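One Bin, One Room: Living With the Small Stuff

Aslı Kaplan has lived in the same flat in Flondby for 12 years, and for most of that time the front room has had to do several jobs. It is where people sit, where post gets opened and, since her sister's children started coming over, where the toys are.

She tried the usual answers. First came a wicker chest from Aksoy, the furniture shop near the station, which took up the whole space under the window. Everything went into it and sank. The children tipped it out to get at whatever was at the bottom, and the floor stayed covered until they went home. After that she bought a set of fabric cubes, which sagged, and then a rolling cart, which rolled.

In August she gave away most of it and kept one plastic bin. The rule is that the toys have to fit inside. If something new arrives, something else goes into a bag for the nursery sale.

"I thought they would complain," she says. "They asked where the drum was. I said it had gone, and they carried on playing."

What is left is mostly play food and animals. The pretend vegetables get used for shops, soup and, lately, a hospital. Teething rings stay in for the youngest, though they are washed more often than the rest.

Odd things get in as well. Bits of packaging and kitchen lids turn up in there, and Aslı goes through it before anyone very small is let near. She takes out whatever is glass or has a sharp edge. It takes her 5 minutes, usually with the radio on.
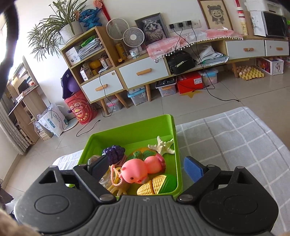
The bin and what goes round it

The lime green was the only colour the shop had left, and she has come to like it. A bright bin is easy to find and easy to point at. With no lid, the grapes, the corn cob and the pink pig are all in plain sight, so a child can see what is there before pulling things out.

The rug helps too. It is grey with a white grid, laid over beige tiles, and it marks out where playing happens. Toys that wander off it are picked up first.

Against the wall is a wooden shelf unit with a white drawer at the bottom. Magazines and papers are stacked in one of the cubbies, and small boxes go in there too. Aslı would like fewer papers. She kept 383 back issues of a gardening monthly until last year and is now down to a single shelf of reading, which she considers a fair effort.

The top of the unit belongs to the grown-ups. The spider plant is there in its ribbed white pot, with a blue Stitch figure next to it and a red Chinese knot on the wall over the pair of them. The plant came as a cutting from a neighbour in Jellville and has produced more babies than she has windowsills for.

Fans are a necessity on this side of the building, which gets the sun from lunchtime. She has 2 white ones, a round one in a wire cage and a smaller desk fan. A black-and-white picture of a fluffy cat leans behind them. It has been waiting for a hook since she moved the sofa — she has the hook, but the drill is at her brother's.

If you want to try it

Choose the bin before you sort the toys. Aslı measured hers against the space beside the rug and bought to fit. Bermont sells a similar tub in three sizes, and the middle one is enough for most front rooms.

Sort on the floor, with the children out if you can manage it. Keep what has been played with in the past month. Wash rubber and plastic toys in warm soapy water and let them dry fully before they go back in.

Then leave it alone for a few weeks. Aslı swaps a handful of toys when the children seem bored, from a bag she keeps in the hall cupboard. The pig has never been swapped.

Contact the editors | Subscriptions | © Flondby Home Magazine. All rights reserved. | Back to top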